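Ticket 706: Gripper drops out mid-pick, arm halts over the bin
2 min read

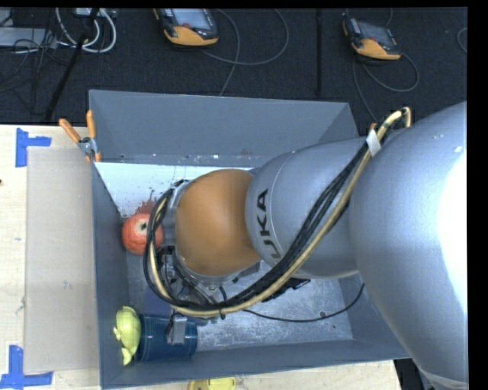

Arm down in the gray bin, cable bundle looped around the wrist.

Site: Druvomdale, bin picking cell
Opened: April 24, 2020
Priority: normal
Status: monitoring

Problem
The gripper loses its signal during picks close to the left wall of the bin. The arm stops with a gripper communication fault. Clearing the fault from the pendant works, but it comes back within 10 picks. Picks in the middle and on the right side run clean.

Log
Reseated the gripper connector at the wrist. No change.

Swapped the gripper controller for the spare from Wostine. Same fault, same side of the bin. Put the original back in.

Jogged the arm by hand speed with the wrist turned the way it goes for left wall picks. The fault showed up on the third try. With the wrist held still and the bundle flexed by hand (drives off), the fault came and went. It is in the cable, somewhere in the loop at the wrist.

Checked the records. The cable went in this March and has almost 2,000 picks on it. The Šimkus cable before it failed the same way.

Cause
Broken conductor in the gripper signal cable. The bundle is cinched too tight at its low point, so the wrist rotation all gets taken up in one short bend.

Fix
Replaced the signal cable. Moved the tie back and left more slack in the loop. Limited wrist rotation in the Murkine pick planner so it picks the other approach near the left wall.

Ran 5 full bins after the change with no faults. Leaving the ticket open until the next cable inspection. If the arm halts again, do not clear and restart. Stop the cell and add a note.

3 comments · 0 shares

Related tickets
Bin clamp slips during wall contact
Pendant slow to connect after restart
Planner skips round items near corners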